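Drutcombe Repair Morning is back for the new year

January 5, 2025

What a lovely way to end the winter break! The doors at Drutcombe hall opened again this week and the queue went right past the noticeboard, with people hugging toasters, lamps, a sewing machine in its old wooden case and more bags of mending than we have ever seen on one morning. If you came along, thank you. If you didn't, read on, as there is plenty coming up.

For anyone new to the newsletter, the repair morning is free and open to everyone. You bring something that has stopped working, sit down with one of our fixers, and have a go at it together. We do ask you to stay with your item and get your hands in, as half the fun is finding out what is inside the thing you have been plugging in for years. Tea is on all morning (bring a mug if you can, we are always short), and the cake table takes whatever you would like to give.

The kettles had it this time. Kettles with loose lids, kettles that clicked off too soon, and one very handsome enamel one that only needed its handle tightened and went home ten minutes later. The mending table was busy too, mostly zips and elbows. Someone brought a coat bought in Zundlow before the old market closed, and the lining has now been patched with a bit of curtain that matches so well you would think it had been planned.
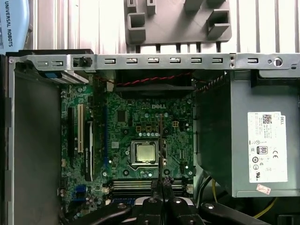

One reader wrote in after the last issue to ask whether it is really worth bringing an older computer, when the shop had already said it was past saving and a new one would be quicker. The same reader wanted to know if we would need the password, and whether family photos would be safe.

Do bring it! Plenty of older machines have years left in them, and a tired fan or a full disk is a much smaller job than it sounds. We don't need you to write your password down for us – you can type it in yourself when the time comes. Please copy your photos and letters on to a memory stick or another drive before you set out, though. Bring the power lead as well. We keep a box of spare leads, but it never seems to hold the one you want.

Now for the bit I am most excited about. The Sterkesia tool library has offered us the long loan of a proper soldering station and a bench lamp with a magnifier, so small electrical jobs should be a good deal easier on the eyes. They are also happy for Drutcombe people to join on the same terms as their own members, so if you need a hedge trimmer twice a year, go and have a look at their shelves before you buy one.

We are also starting a beginners' darning table, with two places each morning to begin with. Bajpai Fabrics has given us a big bag of wool ends in every colour you could want, including a mustard I have my eye on for my walking socks. Needles and mushrooms are provided. Just bring something with a hole in it.

Large items such as washing machines are still too much for the hall, I'm afraid, and we can't take microwaves. Bikes are fine if it's dry enough to work outside, and we hope to hold a full bike day on the green in August. More on that nearer the time.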